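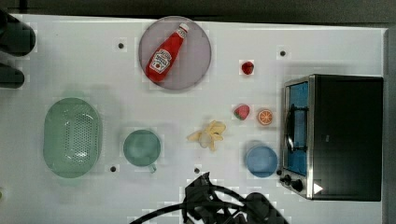

El kétchup es un líquido bastante raro. Si pones la botella boca abajo, muchas veces no cae nada, y si le das un golpe puede caer demasiado. Una botella roja con tapón blanco, como la que está tumbada sobre el plato, sirve para entenderlo. El agua sale en cuanto inclinas el vaso. El kétchup espera a que lo empujen.

¿Qué es la viscosidad?

La viscosidad es la resistencia de un líquido a moverse. El agua tiene poca. La miel tiene mucha, y por eso baja despacio por la cuchara. Cuando un líquido se mueve, sus partes rozan unas con otras. Cuanto más se frenan entre ellas, más espeso nos parece.

La temperatura también influye. La miel fría casi no se mueve. Si dejas el tarro 3 minutos dentro de un cuenco con agua templada, la parte que toca el cristal empieza a correr mejor.

¿Y por qué el kétchup cambia?

El kétchup se hace con tomate triturado, vinagre, azúcar y sal. El tomate deja trocitos muy pequeños de pulpa que se enganchan unos con otros y forman una especie de red. Mientras la botella está quieta, la red aguanta. Al agitarla, la red se deshace en parte y la salsa fluye.

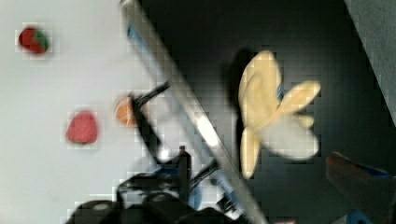 A los líquidos que se comportan así se les llama «no newtonianos». También lo son la pintura de pared y la pasta de dientes, que se queda quieta encima del cepillo y solo sale del tubo cuando aprietas.

Hay otros que hacen lo contrario. La maicena mezclada con agua se pone dura si la golpeas y se escurre entre los dedos si la dejas en paz.

Haz la prueba

Necesitas una bandeja, agua, miel y kétchup. Pon una cucharadita de cada cosa en un extremo y levanta ese lado despacio. Apunta cuál llega antes al otro lado. En la cocina de Eulalia Benítez, la miel tardó unos 38 segundos y el kétchup se quedó a medio camino. Con otra bandeja te saldrán tiempos distintos.

Limpia la bandeja con agua caliente y jabón al terminar, que la miel se pega mucho.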